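Two-Arm Bench Cell: Gallery and Cost Notes

We put together this page for people at our other sites who are working out what a small two-arm bench would take. The entries follow the order we bought things in, with a line or two on what each item did to the budget. The bench is at the Salano site and was planned as part of the Mevico project.

Arms and grippers
The arms took most of the money, as expected. Get the gripper, mounting plate and wrist cable on the same quote as the arm. We ordered ours separately from Ruchti and the plates came 12 days after everything else.

Table surface
Brown paper and blue painter's tape. The tape grid gives people a common way to say where a part should go, and it can be pulled up and laid again when the layout changes. We budget $70 a quarter for paper, tape and foam cubes, and have not gone over it yet.
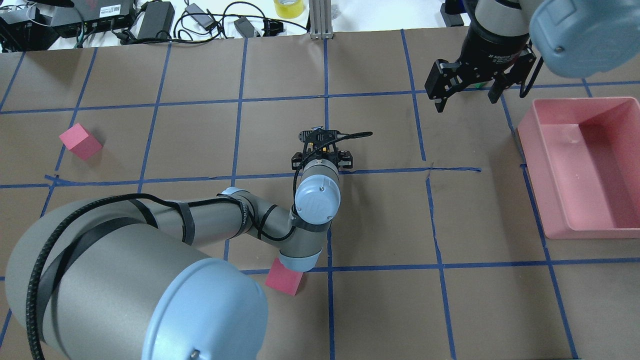

Power was the line we got wrong. The first plan had one outlet strip for the whole bench, and every controller and accessory wanted its own adapter. We added a second strip and a proper run of cable tray in May, which came to $734 with labor. If you are pricing a new bench, list every adapter before you talk to the electrician — the bulky ones take up two spaces on a strip.

Bins and test parts
Plastic bins and foam cubes are cheap and easy to replace. Buy bins with a flat floor and walls low enough for the gripper to clear at an angle. Foam is forgiving on the fingers while people are still learning the controls.

Framing
Aluminum extrusion from Jalari, cut to length by the supplier. Order 2 spare posts. We needed both.

Still on the list
Spare gripper fingers, longer straps for the arm cables, and a shelf to get the electronics up off the back surface. The shelf is waiting on a quote. Service contracts are priced per arm and renew yearly, so put them under operating costs and keep them out of the equipment request.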